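Unit 4: Adventure Fiction and the Tie-In Novel
Course handout – please read before the seminar

What a tie-in is

A tie-in novel is a work of prose fiction set in a world that first appeared somewhere else: a film, a television series, a comic, a game. It may retell a story the reader already knows, in which case it is usually called a novelization, or it may tell a new story with the same characters. This unit deals mostly with the second type, and mostly with novels that come from adventure games.

Tie-ins get little attention in literature courses. They are written fast, to a contract, and the writer does not own the characters. Those conditions shape the text, and you should keep them in mind as you read.

Set text

The set text is Lustura, the first of the novels based on the Uvalix games. We are using the paperback. Page references in class will be to that edition. Please read as far as page 44 for the first seminar and finish the book by the second. It is 200 pages long and moves quickly.

The plot in short: a salvage diver is hired to find a drowned monastery on the coast of Lustura, an island state that does not appear on any modern map. A rival company, Statico, has the same charts and better boats. The diver's former partner may be working for either side.
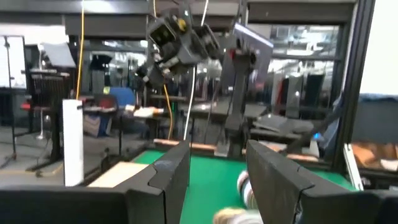
You do not need to have played the games. If you have, try to notice which parts of the book depend on that knowledge. The opening chapter never describes the hero's face, for instance, and the partner is brought in with a single line of dialogue. A reader coming from the games fills in the rest. A new reader has to wait until chapter 4 for any real account of how the two of them met.

The quest plot

Most adventure novels follow a pattern that was well settled by the end of the nineteenth century. An ordinary life is interrupted, usually by a document or a death. A journey is made, with helpers and rivals. The place is found, and it turns out to be guarded. Something is brought back, or lost on the way out.

Lustura keeps to this order but moves the death. The diver learns of it after the journey has begun, so the choice to go on is made twice. Compare the two passages (chapters 2 and 9) and mark any phrases that are repeated. We will go through them in class.

Puzzles on the page

In a game, the player solves the puzzle. In a novel, the reader watches someone else solve it. Writers of tie-ins have found a few ways around this problem:

Give the reader the clue well before the character uses it.
Let the first solution be wrong, with a cost.
Cut the puzzle down to a sentence and spend the chapter on an argument between the people in the room.

The bell chamber in Lustura uses the first two. The flooded stair uses the third – it is the shortest puzzle in the book and, in my view, the best chapter.
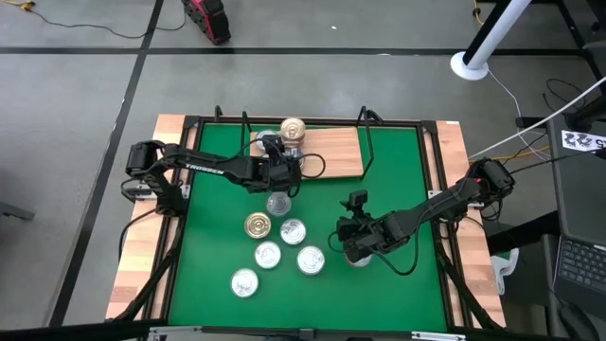 Pace and chapter endings

Look at the last line of each chapter in the first half. Nearly all of them end on a threat or a discovery. In the second half the pattern loosens, and several chapters close on a quiet exchange. Consider whether this is a matter of design or of a writer running out of cliffs. Either answer is acceptable in an essay if you can support it from the text.

Written work

Write a response of two pages on one of these topics:

The rival as a double of the hero
What the book assumes its reader already knows
Treatment of the island's people, who speak very little for a book set in their country

Hand in a printed copy at the start of the second seminar. Quote by page number. Plot summary should take up no more than one paragraph.

Where to find the book

Two copies are on short loan in the Subramaniam reading room, which closes at 9 p.m. They can be taken out overnight but must be back by 10 the next morning. The later Uvalix novels are on the open shelves and are not required for this unit.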